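Drillstead 79 Heat Alarm for Garages and Workshops
Fire Safety > Alarms > Heat Alarms

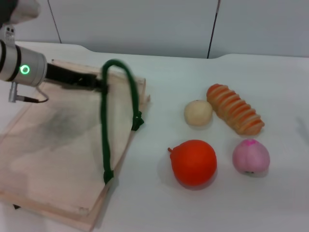
Can a heat alarm be used in place of a smoke alarm?

Only in rooms where a smoke alarm would keep going off for no reason, such as a garage, a workshop or a boiler room. A heat alarm responds later than a smoke alarm in most fires, so bedrooms, hallways and living areas still need smoke alarms.

The Drillstead 79 is a hardwired heat alarm with a sealed backup battery. It replaces the older Drillstead model with the screw terminals and fits the same ceiling box. Testell stocks it in white only.

Dust, car exhaust and steam will not set it off. The sensor is a thermistor that reads air temperature at the ceiling and sounds the alarm at a fixed point of 135 F. There is no rate-of-rise setting on this model. If you want one for an unheated building, ask us about the Alemayehu range, but be aware that an attached garage can warm up fast when the door opens on a summer afternoon - rate-of-rise units sometimes react to that.

Where to put it

Mount the alarm on the ceiling, near the middle of the room if you can. Keep it away from unit heaters, dryer vents and the space directly above a water heater. In a garage with an overhead door, check that the raised door does not cover the alarm. This is the most common mistake we see, and the alarm may not get hot air until the fire is well along.

Long workshops need more than one. The spacing limits are printed inside the lid of the box. Open joists and sloped ceilings reduce the spacing, and the instruction sheet has a table for both.

Do not put it in an attic. Summer attic temperatures are too close to the alarm point.

Wiring and interconnect

The alarm runs on 120 volt house current through a three-wire plug-in harness, included. The orange wire is the interconnect. Connected this way, a fire in the garage sounds the smoke alarms in the house as well, and we recommend it for any attached garage. It works with Drillstead smoke alarms made with the same harness. It has not been tested with other makes and we do not support mixing them.

There is no wireless version. For a detached building with no cable run to the house, Rimantas Paulauskas at our Stalville counter can go over the options.

Have an electrician do the work if you are not used to wiring ceiling boxes. Some towns require a permit even for one alarm.

Testing and care

Press and hold the button until the horn sounds, then let go. Do this once a month. The button checks the circuit, battery and horn. Never test with a heat gun, hair dryer or open flame - the housing will warp and the warranty will be void.

Vacuum the vents with a soft brush twice a year, more often in a woodworking shop. Take the alarm down or bag it before sanding drywall or spraying paint, and put it back in service the same day. Do not paint the alarm.

A single chirp every minute means the backup battery is low. It cannot be changed, so the whole unit has to be replaced. Replace it at 10 years in any case. The date is on the back.

Ordering

Part number 1221 is the single alarm with harness and mounting plate. Part number 541 is the contractor carton. Spare harnesses are sold separately, and the old screw-terminal base will not accept this alarm.

Orders in by 2 p.m. leave the same day. Returns are accepted on unopened boxes only. For questions about code requirements, call your local fire marshal first, then ask for Eirlys Edwards on our sales desk if you need help matching parts.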